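Prinder Skewer Tubs, Set of 2

Two lidded plastic tubs for bamboo skewers, chopsticks and other long thin things that never sit properly in a drawer. The plastic is frosted, so there is enough light through the side to tell when you are running low.

The tubs come in two heights. Most people use the taller one for skewers and the shorter one for chopsticks or cocktail sticks -- either will stand at the back of a worktop. The taller tub is 243 mm high with the lid on and holds a pack of 100 standard skewers. Skewers longer than that will need the Malura jar, sold separately. 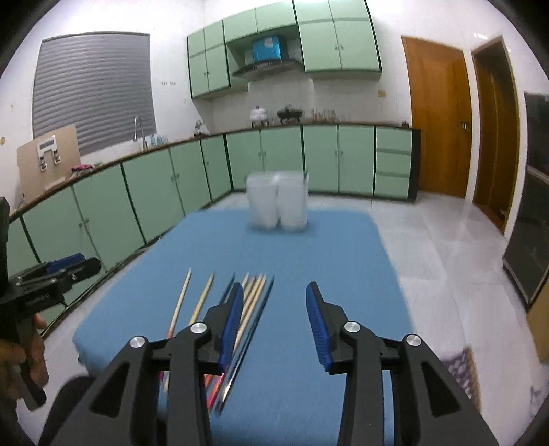
Skewers and darker sticks on a blue table mat, with two frosted tubs at the far end.

Lids push on and lift off. They keep out dust and crumbs but are not watertight, so please don't use the tubs for liquids. Let washed chopsticks dry fully before putting them away.

Wash by hand in warm water up to 30 degrees. Not suitable for the dishwasher, microwave or oven. The frosting may mark if scrubbed with a scouring pad.

Supplied empty. Skewers, chopsticks and table mat not included. Replacement lids are sold singly; check which height you have before ordering -- the two sizes are not interchangeable.

Sold by Arnham Kitchen Supplies. Next delivery due in September.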